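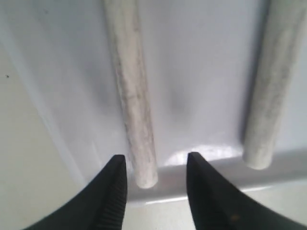
Chamado 540 — Inscrições de badminton não aparecem no quadro do torneio
Sistema: Justura (módulo de chaves e súmulas)
Aberto por: Clube Ornton
Prioridade: alta
Situação: resolvido

Relato inicial
Oi, pessoal! Estamos montando o aberto regional e a categoria de duplas mistas ficou esquisita. O painel mostra 49 duplas inscritas, mas a chave só sai com 38. As outras 11 estão com pagamento confirmado e filiação em dia. Já geramos a chave de novo em dois computadores e deu no mesmo. Simples masculino e feminino estão perfeitos, aliás a tela nova de cabeças de chave ficou ótima!

Resposta do suporte
Obrigado pelo relato tão completo, ajuda demais! Podem mandar a exportação da categoria em CSV e dizer se alguma dessas duplas junta atletas de clubes diferentes?

Clube Ornton
Enviada. E sim, bem lembrado — todas as que sumiram têm um atleta nosso e outro do Alhassan. Duplas do mesmo clube entram normalmente.

Suporte
Achamos o caminho! O Alhassan foi recadastrado em fevereiro, quando mudou de federação, e ficou com dois códigos no sistema. O gerador de chaves lê o antigo, que está inativo, e descarta a dupla inteira sem avisar. Reproduzimos aqui no ambiente de testes.

Passos para contornar:
1. Em Entidades, abrir o cadastro inativo do Alhassan e escolher Unificar.
2. Manter o código mais recente.
3. Voltar à categoria e clicar em Recalcular elegibilidade.
4. Gerar a chave em modo rascunho antes de publicar.

Clube Ornton
Funcionou! As 49 estão lá. O passo 3 demorou quase 3 minutos e pensei que tivesse travado, mas foi até o fim. Só uma coisa: duas duplas do mesmo clube caíram juntas na primeira rodada.

Suporte
Essa é fácil: a opção Separar por clube volta desmarcada depois da unificação. Fica em Chave > Sorteio. É só marcar e sortear de novo.

Clube Ornton
Perfeito, agora ficaram em lados opostos. Chave publicada e o pessoal já está comentando os confrontos no grupo — que rapidez, adorei!

Nota interna
Correção prevista para a versão de agosto de 2022: aviso na tela quando uma dupla for descartada por cadastro inativo. A Teser, que cuida da integração com as federações, vai procurar outros clubes com código duplicado.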